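Fustby Local History Circle
Notes from the February meeting

I took the notes this time, so blame me for the spelling. We got going a little after 7:30, once the tea was poured, and had a decent turnout for such a cold night.

Last meeting's minutes went through with one fix. I'd written that the Tendesen trading party came down the river in spring, and it was fall (the ice was already forming at the upper landing, which is half the story!). Fixed now.

First up was the Plument expedition, our big topic for the year. Our reading group has made it through the second part of the journal, and wow, what a slog those people had. The party left with 24 men and 10 pack mules, and by the time they reached the ford they were down to 2 mules and eating the spare harness. We talked for a good long while about the route. Most of us think they followed the north bank the whole way, but a couple of folks make a strong case for a crossing near the old salt spring, and I'm starting to lean that way myself. We agreed to put both routes on the map for the booklet, one solid and one dotted.

Next was the place called Na. It shows up in the journal four times and on no map any of us has ever found. It could be a short form of something longer, or a word the guide used that the clerk only half heard. I'd love for it to be a village, but I can't prove a thing. We'll keep it in the booklet with the spelling as written. 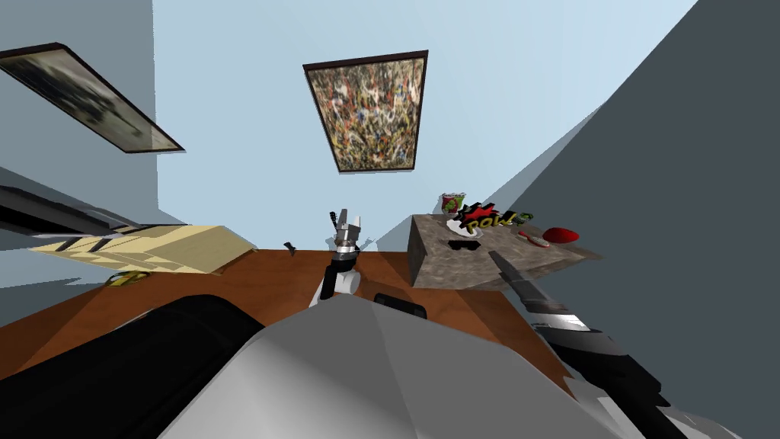
Do we know why the Plument party turned back before reaching the coast?
The journal blames the loss of the mules and a shortage of flour, and the leader's letter home tells the same story, with a lot more complaining about the weather.

Then we got to the booklet itself. We'll print 200 copies, same size as the last one, with the map folded into the back. The printer wants everything by the end of April, so please, please send me your footnotes before then. I still have almost none for the Tendesen chapter.

The summer walk to the ford is on again. Bring boots, the path is mud most of the year.

Left over for next time: the fur ledger, the question of who drew the second sketch map, and whether we swap our March talk with the one on river ferries.

We wrapped up at 9:15.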